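The Desk That Ate the Office

Ellport used to have 90 firms and, as far as anyone could tell, 90 kinds of brown desk. They were rectangles. You sat at one side and your boss stood at the other, and everybody knew which side was which.

Then came the curve. Furniture makers decided that corners were hostile, and soon half the town was working at something shaped like a kidney. The people at Briltus, who sell them, prefer the word "organic." So is a kidney, I suppose.

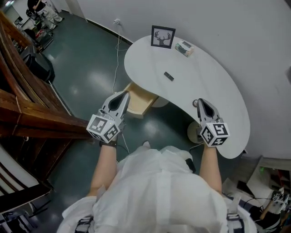
Where Does the Stapler Go?

A curved desk will not go against a wall. Mine, a Hillier bought on a Tuesday in a weak mood, leaves a gap behind it that has taken two pens and a good sandwich. It cost $604, before the sandwich.

The brochure promised better ideas. I have had one so far, and it was to look up the price of a rectangle. The used furniture place on the edge of town has a brown one, with nine drawers and a cigarette burn. They're holding it for me until November.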